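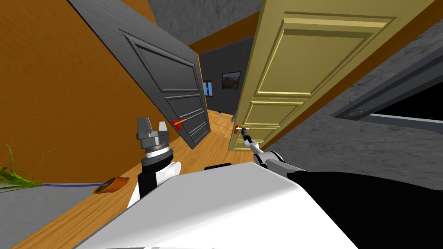 Midisus 양팔 로봇 문 열기 셀 세팅을 드디어 한 바퀴 다 돌렸습니다! 실기는 아직 한 번도 안 돌렸고 시뮬에서만 맞춘 값인데도 너무 재밌어서 글부터 씁니다. 핵심은 손목 강성하고 손잡이 회전축 원점, 이 두 개였어요. 처음에는 팔 전체 강성을 한꺼번에 올렸다 내렸다 했는데 그렇게 하면 뭐가 원인인지 절대 안 보입니다. 그래서 지금은 오른쪽 그리퍼가 노란 문의 주황색 손잡이에 닿은 자세를 기준 자세로 저장해 두고, 파라미터를 바꿀 때마다 무조건 여기서 다시 시작합니다. 문이 살짝 열려 있는 상태가 기준이라 래치 쪽 변수가 빠지고 손목하고 경첩만 볼 수 있거든요. 왼팔은 그리퍼를 벌린 채로 세워 두고 아무 일도 안 시킵니다.

순서만 적어 볼게요.

먼저 손잡이 모델 원점 확인. 저희가 받은 문 모델은 손잡이 원점이 회전축이 아니라 레버 한가운데에 찍혀 있었습니다. 이 상태로 돌리면 손잡이가 축에서 빠져나와 허공에서 도는데, 그리퍼가 그걸 따라가다가 손목 토크가 튑니다. 저는 이걸 모르고 제어기만 이틀 팠어요 ㅠㅠ

다음이 손목 강성. 병진 방향 강성은 그대로 두고 회전 방향만 300에서 95까지 내렸습니다(저희 제어기 설정값 기준이라 단위는 그냥 무시해 주세요). 여기서부터 손잡이 호를 따라가는 느낌이 확 달라집니다. 진짜 부드러워요!

마지막은 경첩 감쇠. 너무 작으면 문이 혼자 휙 돌아가고, 너무 크면 그리퍼가 손잡이에서 미끄러집니다. 문짝을 손으로 민다고 생각하고 외력을 줘 보면서 맞췄어요.

이렇게 해 두고 초기 몸통 위치를 조금씩 흔들면서 돌리고 있습니다. 같은 기체 만지시는 분들은 어떻게 세팅하셨는지 너무 궁금합니다.

작성자: 문고리장인
작성일: 2024년 1월 11일
댓글 13

감속기냄새
오 손잡이 원점 얘기 공감합니다. 저는 문 대신 서랍이었는데 똑같은 걸로 고생했어요. 모델 불러오면 제일 먼저 관절 축부터 화면에 띄워 보는 습관이 생겼습니다.

문고리장인
축 표시 켜는 거 왜 이렇게 늦게 알았는지 모르겠어요 ㅋㅋ 이제는 켜 놓고 삽니다.

토크렌치7
회전 강성을 95까지 내리는 건 저는 반대입니다. 시뮬에서는 부드러워 보여도 실기로 가면 그리퍼 자중 때문에 손목이 처집니다. 처진 상태로 손잡이에 접근하면 손가락이 레버 위가 아니라 옆면에 걸려요. 중력 보상이 제대로 들어간 뒤에 내려야지, 이걸 먼저 내리면 나중에 처음부터 다시 합니다.

문고리장인
중력 보상은 켜져 있어요. 그리퍼 질량도 도면 값으로 넣었고요. 혹시 그래도 처지나요?

토크렌치7
도면 값에 케이블하고 어댑터 판이 빠져 있는 경우가 많습니다. 저희도 그랬어요. 실기에서 그리퍼를 달고 자세 6개 잡아서 토크 읽은 다음 질량하고 무게중심을 역산하세요. 그 값을 시뮬에 다시 넣고 나서 강성을 만지는 게 맞다고 봅니다.

문고리장인
와 이건 바로 해 봐야겠네요. 자세는 어떤 식으로 고르세요? 손목만 돌려도 되나요?

토크렌치7
손목만 돌려도 되긴 하는데 손목 축이 중력 방향하고 나란한 자세만 모이면 무게중심이 안 나옵니다. 눕힌 자세를 꼭 섞으세요. 그리고 각 자세에서 완전히 멈춘 다음에 읽어야 합니다. 마찰 때문에 올라가면서 멈춘 값과 내려가면서 멈춘 값이 다르니까 양쪽으로 접근해서 평균 내시고요.

복도끝화분
저는 글쓴님 편입니다 ㅎㅎ 접촉 작업은 일단 말랑하게 시작해서 올리는 게 훨씬 빨라요. 딱딱하게 시작하면 원점이 조금만 틀어져도 힘이 튀어서 뭘 배울 수가 없습니다. 처지는 건 보면 바로 알지만 힘이 튀는 건 로그를 까 봐야 알잖아요.

토크렌치7
말랑하게 시작하는 것 자체는 저도 찬성이에요. 질량 파라미터를 안 맞춘 채로 말랑하게 시작하면 오차 두 가지가 섞인다는 얘기입니다. 순서 문제예요.

복도끝화분
시뮬 안에서는 질량이 모델하고 정확히 같으니까 섞일 게 없지 않나요? 글쓴님은 아직 실기를 안 돌렸다고 하셨는데요.

토크렌치7
그래서 시뮬에서 나온 95를 실기 시작값으로 들고 오지 말라는 겁니다. 시뮬에서만 쓰겠다면 할 말 없습니다.

접촉력덕후
두 분 다 맞는 말씀 하시는 것 같은데 ㅋㅋ 저는 강성보다 손가락 마찰 계수가 더 궁금해요. 손잡이 레버를 꽉 쥐고 돌리시나요, 아니면 위에 걸쳐서 누르시나요? 저희는 Vasosley 쪽 셀에서 꽉 쥐는 방식으로 했다가 포기했습니다. 쥐면 손목이 손잡이 축하고 정확히 같이 돌아야 하니까 원점 오차가 그대로 내부 힘으로 들어와요. 걸쳐서 누르면 손가락이 레버 위에서 살짝 미끄러지면서 오차를 먹어 줍니다. 대신 당기는 문에서는 누른 다음에 손가락을 안쪽으로 넣는 동작이 하나 더 필요하고요. 손가락 끝 패드를 바꾸면 마찰이 달라지니까 패드 교체할 때마다 누르는 깊이도 다시 봐야 합니다. 저희는 패드 가장자리가 말리기 시작하면 그냥 바꿔요. 닳은 채로 값을 맞춰 놓으면 새 패드로 갈았을 때 또 달라져서 일만 두 번 합니다.

문고리장인
지금은 쥐는 쪽인데 말씀 듣고 보니 걸치는 방식도 꼭 해 보고 싶어요! 패드 얘기도 감사합니다. 실기 들어가면 점검표에 바로 넣겠습니다. 그리고 토크렌치7님 말씀대로 실기 시작값은 300으로 되돌려 놓고, 질량 역산부터 한 다음에 내려 보는 걸로 할게요. 시뮬에서는 그냥 95로 계속 갑니다 ㅎㅎ 설정 파일도 2개로 나눠서 하나는 시뮬용, 하나는 실기용이라고 이름을 아예 박아 놨어요. 섞이면 큰일 나니까요. 걸치는 방식 결과 나오면 그래프하고 같이 새 글로 올리겠습니다. 혹시 당기는 문에서 손가락 넣는 각도 대략이라도 공유해 주실 수 있나요?

접촉력덕후
각도는 손잡이 모양을 너무 타서 숫자로 드려도 도움이 안 될 거예요. 레버하고 문판 사이 틈을 먼저 재 보세요. 손가락 두께보다 틈이 넉넉하면 거의 수직으로 넣어도 되고, 빠듯하면 레버 끝 쪽에서 비스듬히 들어가야 합니다. 저희 쪽 경로 생성 코드는 정리되면 Gachanja 저장소에 올려 둘게요. 주석이 좀 부끄러운 상태라 그것부터 고치고요.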